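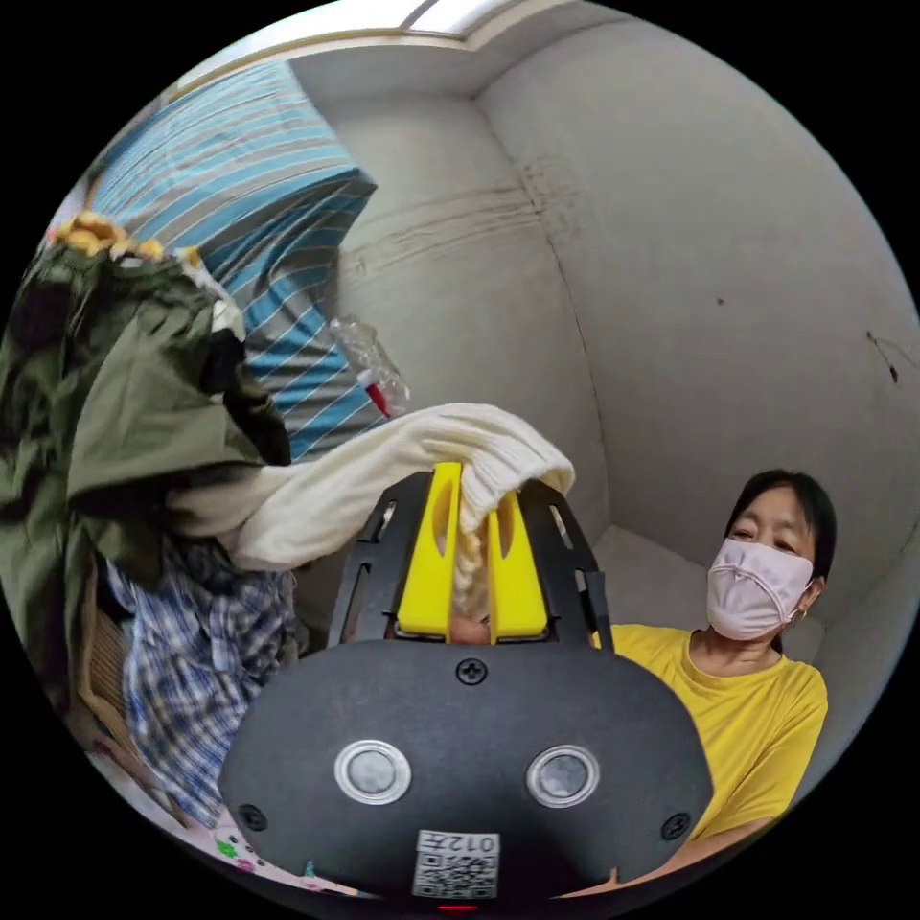 Wiesława Kwiatkowski objected, when she read the first draft of this talk, that managers don't need another person telling them to delegate. She said they know they should. They don't know what to hand over first, and they don't know what to do when it comes back wrong. I rewrote the talk after that, so most of what follows is an answer to her.

Opening (5 minutes)

Say who I am and keep it short. Eleven years running teams, the last few at Clivholm. Mention that I was a poor delegator for most of that time. I checked every quote before it went out and my team stopped checking them.

Ask for hands: who took work home this past Saturday? Wait. Then ask how many of them could have given that work to someone else by Wednesday if they had planned for it.

Part one: what to hand over first

Start with work that repeats. A weekly report is a good first choice. A job that comes up once a year is a bad one, as the person gets no second try.

The list exercise. Everyone writes down what they did last week, in whatever order it comes to mind. When I did this at Drosdale I had 36 items. Only 3 of them needed my signature or my judgment. Read a few of the others out loud: booking the meeting room, chasing a late invoice, fixing the column widths in somebody's spreadsheet.

Give them time to write. Don't talk over it.

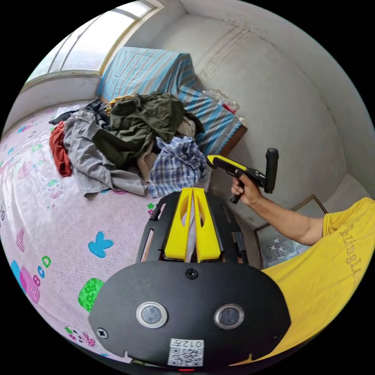 Once the list is down on paper, have them mark each item with a name. It has to be a real person on the team. If the same name keeps coming up, stop and talk about that, as one reliable employee often ends up with everything.

Part two: when it comes back wrong

Tell the Olex story. I gave Nelu Munteanu the supplier review and told him to "take care of it." He spent up to two weeks on a comparison of all the suppliers. I wanted a one-page note on one of them. The mistake was mine. I had not said what finished looked like.

What to say at handover:
What the result should be
When it is due
What they can decide without asking
When we will talk before the deadline

Don't take the work back when it has errors. Sit down, point to the errors, give it back. It is slower the first time.

If someone asks about urgent work: yes, sometimes you do it yourself. Tell the person why you did, the same day.

Questions

Pawłowska is next in this room, so stop on time. Handouts are on the table by the door.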